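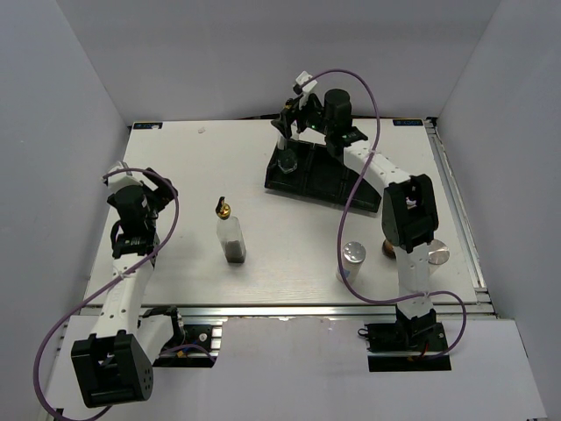
Nosipho Mkhize wrote to ask whether a divided tray does any good at all for little bottles, or whether they only end up lying on top of each other in smaller groups. Fair question! It depends on the bottles, and it's pretty much why I started keeping this list. My longer answer to her is under "Where things go in the tray", so do skip down if that's all you came for.

Tutum small containers list
README, version 3
Last updated: May 21, 2026

What's in the folder

Tutum is my list of small containers and where they live when they've been put away. Little bottles, jars, pots with lids, glass things that used to have candles or jam in them, travel sizes, sample sizes, the lot. It began as a way of sorting out one drawer in the flat at Ornesham and then got rather out of hand (there are 2800 rows now).

You'll find the main table, containers.csv, a shorter one called trays.csv, and a text file of odds and ends called notes.txt, which I add to when something doesn't fit a column. Pictures sit in their own subfolder. Open the tables in any spreadsheet program. If accented letters come out as rubbish, set the import to UTF-8 and try again.

What counts as small

Anything that holds 80 ml or less goes in. Where the size is printed on the container I've copied it, and where it isn't I've filled the thing with water and tipped it into a measuring jug, which is fine for jars and a complete pain for anything with a narrow neck. Those rows say "jug" in the size_source column. Rows that say "guess" are guesses, please treat them that way.

I've left out tubes. I know, I know. They won't stand up, they get squashed, and I could never decide whether to measure them full or flat. Mofokeng (the older list this one grew out of) did include them, so if you're merging the two you'll have to drop the tube rows first or you'll get a load of blanks.

The columns

There are 11 in the main table. Most of them explain themselves, so I'll only go through the ones people have asked me about.

kind: bottle, jar, pot or other. A bottle has a neck narrower than its body. If I dithered for more than a minute it went under other.

body: clear, translucent, white, coloured. Clear means you could read a label through it. Translucent means you can tell there's something in there and that's your lot. I've been fussy about this one, as a clear glass pot in a black tray can look very dark, and a few early rows had those down as coloured. I think I've caught them all now.

cap: the colour of the cap, plus any label on it. Labels on caps get their own entry. A small bottle with a white cap and a red label on that cap goes in as "white, red label", and please don't shorten it to "red". I did that for months and then couldn't find anything.

label: main colour only. Light blue stays light blue, as there are an awful lot of blues in the bathroom aisle.

stands: yes, no or wobbly. Wobbly is a real value! Filter for it before you plan a tray.

home: where it goes when you tidy up. This is free text, sorry, and my spelling isn't consistent.

Where things go in the tray

Right, Nosipho's question. I use the Grollis trays, which are black with raised dividers, and what I've found is that they're very good for things that stand on their own and pretty useless for tall thin bottles if you leave a lot of spare space. Give a tall bottle a whole compartment to itself and over it goes the moment you pull the drawer open. Glass I put in first, always on the left, and never two loose pieces touching. Then the little white and translucent pieces go towards the back. The middle I fill last, so there's somewhere to put whatever I've forgotten (there's always something).

Round containers are the awkward ones. They roll if they go in on their side and they waste the corners if they stand up. In trays.csv I've marked the layouts where I gave up and left the round ones on the table next to the tray. It's a perfectly good answer if they're things you use every day.

Don't line the compartments with kitchen paper. It rucks up, everything leans, and you'll be picking bits off the bottoms of your bottles until December.

If you want to try a layout before committing to it, get everything out on a plain pale surface first and put the labels facing you. White bottles on a white table are a bit of a nuisance to spot, but at least a light blue label or a red one jumps out, and you'll notice the lidless ones before they've tipped over in a drawer.
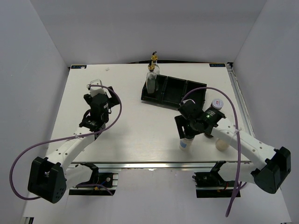 Known problems

The size column mixes ml and fluid ounces in the oldest rows. The unit is in the next column along, so check it before sorting or your tiny samples will come out looking bigger than the jars.

Some containers appear twice because I bought the same thing again in a newer bottle. Where the shape changed I've kept both. Where only the label changed I've tried to merge them, with mixed success.

The home column is very much my own flat. If your bathroom shelf is in a sensible place, half of it won't apply to you.

The notes file has no order to it whatsoever. Use search.

Using it and sending me things

Help yourself, for anything you like, and a mention of Tutum would be lovely. New rows are very welcome. Send them as a plain table with the same column names, leave blank anything you're not sure of, and put "wobbly" if it wobbles. I'm slow at replying but I do read everything, and corrections to caps and labels go in first.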